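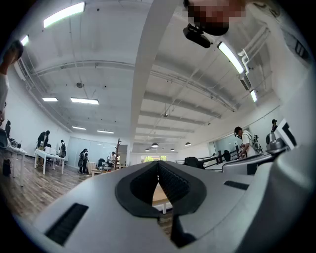

Working at Nestutis: Frequently Asked Questions

We get a lot of mail about the open floor, and we love answering it, so keep it coming. These are the questions that show up most.

What kind of space is it?

One big open floor with a white ceiling, exposed beams and ducts, and a wood-look floor that makes the whole place feel warmer than an office usually does. There are white tables for people who bring a monitor and want to spread out, and light wood tables for everything else. We're on the third floor, suite 306. Take the elevator or the stairs, then follow the Barta signs (that was the old name of the suite and we never got around to changing them).

Is it bright enough for close work?

Yes! It's one of the things people mention first. The fluorescent lights stay on all day, and toward the far end we have dark dome pendant lamps, which people seem to adore. If you sew, draw or sort small parts, ask for a wood table under the ceiling fixtures. If overhead light bothers you, say so when you book and we'll find you a softer spot.

Can I pick my own table?

You can ask, and you'll usually get it. Weekday mornings fill up fastest. The wood tables can't be held overnight, so please clear yours when you leave, including the chargers.

How do I clean the wood tables?

A damp cloth and then a dry one. Please skip the spray cleaners, even the nice-smelling ones. We refinished these tops ourselves last November and we're still a little in love with the color.
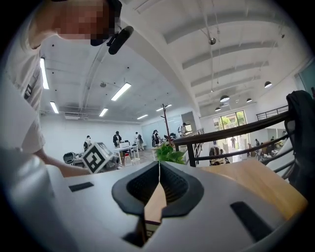

Honey-colored wood, exposed beams and a pendant lamp near the glass doorway.

What's included in a day pass?

A seat, the wireless, a power outlet close by, and as much coffee as you can stand. A day pass is $17. Monthly members pay $200 and can come in any time we're open. Surnico, the print shop downstairs, gives our members a discount on large prints, and you just need to show your card at the counter.

When do you close?

At 5 for day passes. Monthly members can stay until 9 p.m. We flick the lights once before closing, so don't worry, it isn't a power cut.

Can I take calls out on the floor?

Short ones, sure. For anything longer, please use the call booth by the stairs. It books in half-hour blocks on Pluketti, the same page you use for tables. Recording something? Tell us the day before and we'll try to seat you away from the coffee machine. 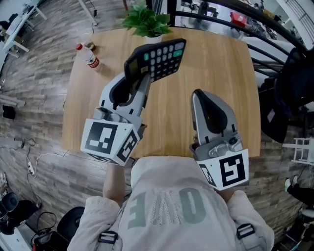 Corinne Almstead

What should I bring, and what can I borrow?

Bring your laptop and anything you'd be sad to be without. We keep a drawer of things to borrow: calculators, rulers, staplers, tape, scissors that really cut. Just put them back at the end of the day. The calculators wander more than anything else, and I have found one in the fridge.

Are drinks allowed at the tables?

Of course. Bottles with a cap are best, and mugs are fine if you grab a coaster. Recycling is next to the sink. Empty the bottle first, please.

Can I water the plants?

Please check with the front desk first! Everyone wants to be kind to the potted plants and they end up drowning. If you've got a cutting at home that needs a new family, though, bring it in. We'll happily find a pot.

I need more outlets. What do I do?

Ask for a power strip. Run the cables along the floor behind your chair, well out of the walkway, and coil them up again when you're done.

Where do bags and coats go?

Under your table is fine for bags. Coats can go on your chair or on the hooks by the entrance.

I left something behind!

Send us a note with your table and what it was. We hold lost things for a month at the front desk, and chargers go in the blue bin, where there are already a great many chargers.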